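新闻稿 可即时发布

Weno推出“床面叠衣”入户课 八月起接受预约
一张床、一件T恤,从铺平开始学

(Cakport讯)家居整理服务商Weno今天宣布,八月起开放“床面叠衣”课程预约。课程在床上教,不用叠衣板,不用专门的台子。首批共34个名额,每节课37分钟,先到先得。

课程由Weno整理顾问Lamduan Rungrueang编写,前后改了三稿。最早的版本从衬衫教起,试讲下来不行,扣子太多,学员半节课都耗在领口上。第二稿改毛巾,又太简单。现在定稿:T恤打头,其他往后排。

“大多数人家里没有叠衣服的桌子,有也堆满了东西。”Lamduan Rungrueang说,“床是现成的。够大,高度也凑合,那就在床上把它叠好。”

第一步,铺平。衣服直接放在床单上,两手各管一边下角,往外带一点,再放下。领口和袖子那一块最容易拱起来,先别急着折,用手背推开再说。床单本身有褶子不要紧,衣服平就行。

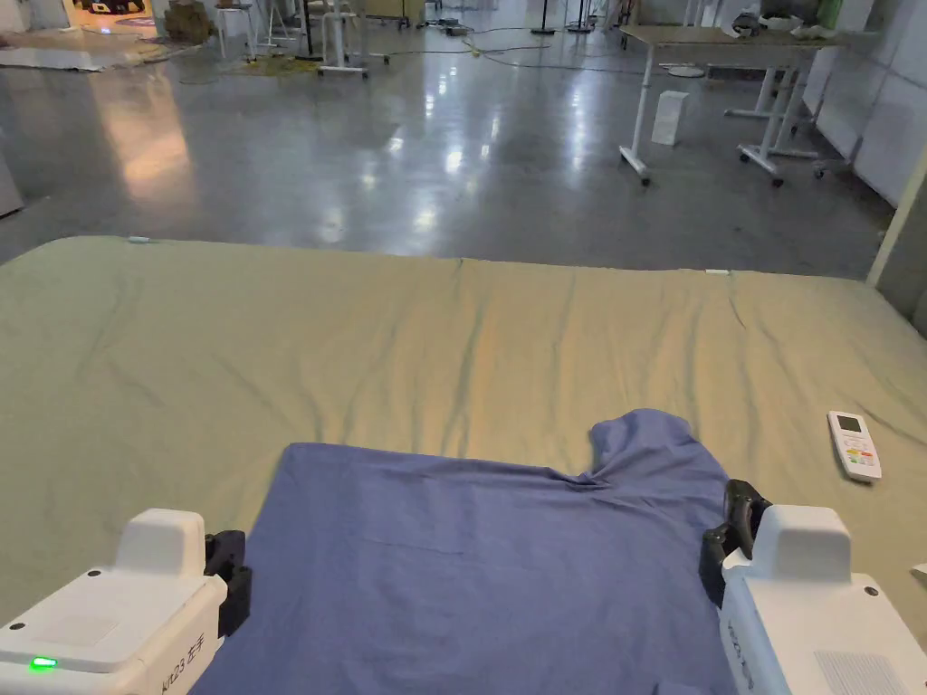 第二步,找中线。有旧折痕的顺着旧折痕走,没有的,两边下角对一下就出来了。第三步才是折,袖子往里收,下摆往上翻,翻两次。尺寸不强求,能放进自家抽屉就算对。

课上用的都是学员自己的衣服,颜色薄厚不限。建议提前洗好晾干,数量别太多,一节课能叠完的量就够。羽绒服、西装不在本期内容里面,请不要带来,哦不对,是入户课,请不要拿出来。

关于床。Weno不要求换床单,也不要求收拾卧室。棉的、弹力的、带松紧边的都可以上课,太滑的面料会稍微麻烦一点,顾问会带一块垫布。床上的零碎请自行挪到一边,遥控器、充电线之类,放远点,别叠进衣服里(试讲时真发生过)。

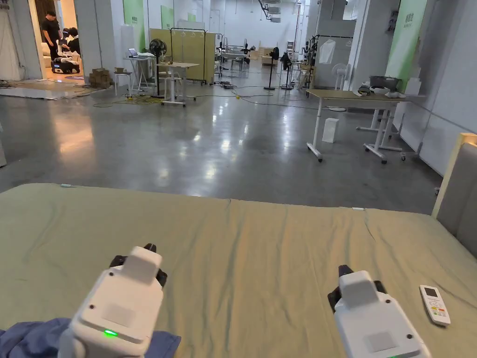
课程负责人Irfan Hayat介绍,试讲阶段共上了19节课,场地有卧室,也有开间和大通间,地方大小差别很大。结论是床边能站人就能上。晾衣架离床近的话更好,取下来直接铺,少走一趟。地面不限,顾问自备鞋套。

“有人问为什么不教卷的。”Irfan Hayat说,“卷也可以,旅行用。平时放抽屉,折的好拿。我们后面会出卷的那一课,时间还没定,先把这个做扎实在说。”

费用方面,单节138元,含一张纸质步骤图,可贴衣柜门内侧。同一住址两人一起上,不另收费。改期请提前一天通知,当天取消不退,可转给朋友。

首批服务范围为Cakport全区及Cundlow镇中心,其他地区陆续开放,具体以客服回复为准。上课时段为上午十点至晚上八点,中午不休。

步骤图由Gemma Naylor绘制,黑白线稿,字号放大过一次,老人家看得清。电子版不单独出售,上过课的可以向顾问索取。

预约方式:Weno门店前台登记,或致电门店。请说明住址、床的大致尺寸、想叠的衣物种类。没想好也可以先约,到时侯再说。

媒体联系:Weno 对外联络 Fereshteh Babaei
采访及试听课请提前两天联系,图片可随稿使用。

关于Weno
Weno是一家面向普通住户的家居整理服务商,总部在Cakport,业务包括衣柜整理、换季收纳和入户教学。

(完)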